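Old desktop towers: common questions
Endside computer recycling

Do you take towers with the side panel off?
Yes. Bring the screws in a bag if you have them.

Do I need to remove the motherboard?
No -- leave it in the case, along with the drive cage.
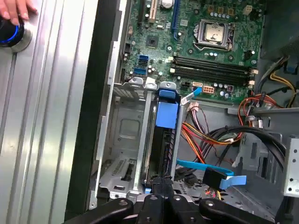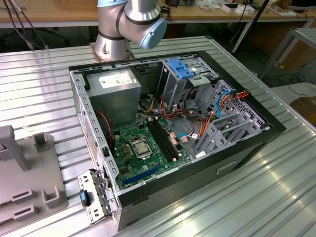
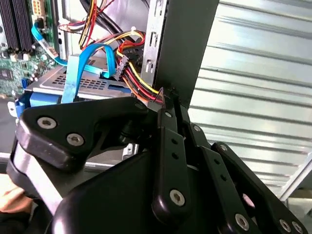 What about the coin battery?
We take it out here and put it in the battery tub.

How many can I drop off?
Up to five per visit. For more, book through the Lorkeo depot.

Can I get my case back?
Only if you ask at the counter.

4 shares
3 comments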